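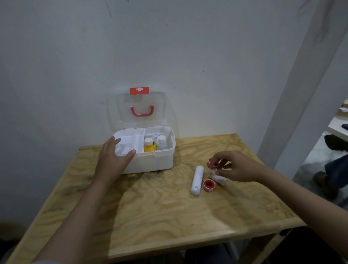

Restocking first aid boxes after the switch to automatic counts

Since April the Sleiman site no longer uses paper checklists for first aid boxes. The Ollow cabinet in the stores office weighs its own trays and orders replacements when a tray runs low. The boxes out on the floor are still packed by hand. If you used to do the monthly count, your job is now the steps below.

Before you start

Check the stores screen for your box number. A box shows amber when something has been drawn against it and red when an item is out of date. Boxes showing green can be left alone.

Packing the box

1. Put the box on a table and open the lid all the way.
2. Take out bandages, gauze and tape and lay them in front of the box.
3. Look at each bandage. Roll up any clean gauze that has come loose and fasten the end with a short strip of tape. Throw away anything torn, marked or out of its sealed wrapper if it should be sterile.
4. Read the date on every bottle. The cabinet knows only the dates of what it issued, so older bottles have to be read by eye.
5. Draw what is missing from the cabinet using your badge. Enter the box number first, or the items are charged to stores.
6. Pack bottles upright in the deep compartment and small items in the shallow tray.
7. Close the lid and press Done on the screen.

If the count is wrong

Do not put items back in the cabinet to correct it. Call extension 474 and ask for Masaru Onishi or Impi Tikkanen. They can change a count in 2 minutes.

Hours

The monthly count took up a Friday afternoon on each shift. That time now goes to eyewash checks and first aid refreshers. Demetrio Mateos keeps the new rota.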